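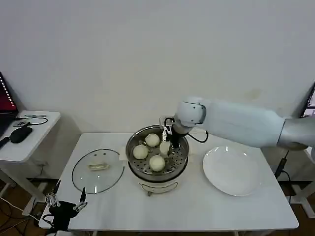 Kitchen Tips for Recording Steamed Bun Demos
Print this page | E-mail this page

I've been collecting kitchen examples for our learning system since March, and buns are my favorite thing to record and also the thing that has made me want to lie down on the floor the most. They're soft, they're sticky, they dent if you look at them wrong, and the arm has to learn all of it from watching us steer it through the job over and over. So these are my tips, mostly the kitchen side of it, because the people who know the software tend to skip that part and then wonder why their bun is glued to the rack!

Oil the rack. A few drops of plain vegetable oil on a paper towel, wiped over the whole perforated part. Do it again whenever you swap in fresh buns. If you'd cook with parchment squares at home, leave them out for recording -- the fingers pick up the paper along with the bun and then you've got a whole set of examples that teach paper grabbing.

Give the buns some elbow room. A crowded basket looks cozy, but the gripper fingers need space to open before they close. I like to be able to get my own finger and thumb down either side without brushing a neighbor, and if I can't, I take a bun out.

Grip the side, about halfway down. Go in too high and the bun rolls out, too low and you scrape the rack. Close slowly and stop as soon as it holds. Waraporn Sukprasert has the best touch of any of us on this and she closes in two little steps, a touch and then a squeeze, and I've copied her ever since.

Lid off and flat on the table, on the side away from the arm. I used to lean ours against the wall and it slid during a take (no harm done, but oh, the noise). Glass lids drip too, so keep a dish towel handy and wipe the table between takes.

Put the plate close. You'd think a long reach would make a better example, and we do record some long ones, but for the first batch keep the plate right next to the steamer so the carry is short. A big plate with a shallow rim is much easier than a bowl. We tried a cereal bowl early on and the wrist kept bumping the edge.

Let things cool down! I know they smell wonderful. Unplug the steamer, give it time, and do the recording with cool buns unless you really need steam in the shot. Steam fogs the cameras, and a hot bun is softer and tears where the fingers close. If you do need hot ones, record those as their own batch and write HOT in the notes so they don't get mixed in.

Now the part about variety, which took me the longest to learn. My first batch was 50 takes with everything in the same spot. Beautiful, tidy, and the arm learned to reach for that one spot whether there was a bun in it or not. Now I shift something every take: turn the basket a bit, slide the plate an inch, start with a different bun. Small changes are fine. I keep a strip of painter's tape on the table edge to remind me where the arm can comfortably reach, and I stay inside it.

Keep your fumbles, within reason. If you miss a bun, back off and get it on the second try, save that take and mark it "recovered." Those have been really useful for us. If you drop one on the floor, or you stop halfway to answer the phone, throw the take out. Out of my last 274 takes I tossed 29 and I don't miss a single one.

Buns wear out, by the way. After a good many squeezes they get a waist, and a bun with a waist is easier to hold than a fresh one, so your examples get too easy. I swap ours when the dents stop springing back. The skin dries as well, so between sessions they go in a lidded container with a damp paper towel. Tired buns go in the compost. Please don't eat them, Tarcísio!

Last thing, take breaks. I can do 90 minutes of steering before my hands get jerky, and you can see it in the recordings, little twitches all over the carry. Audrey-Anne Lavoie stops well before that and hers are smoother than mine, so there you go. Wipe the fingers down with a barely damp cloth when you stop -- dried dough is miserable to get off later, and it makes the next bun stick.

I'll do dumplings next, once I work out how to keep the pleats in one piece.

April 2025 | Contact: Lucie Poirier, Wirarari kitchen recordings | Copyright Wirarari | Back to top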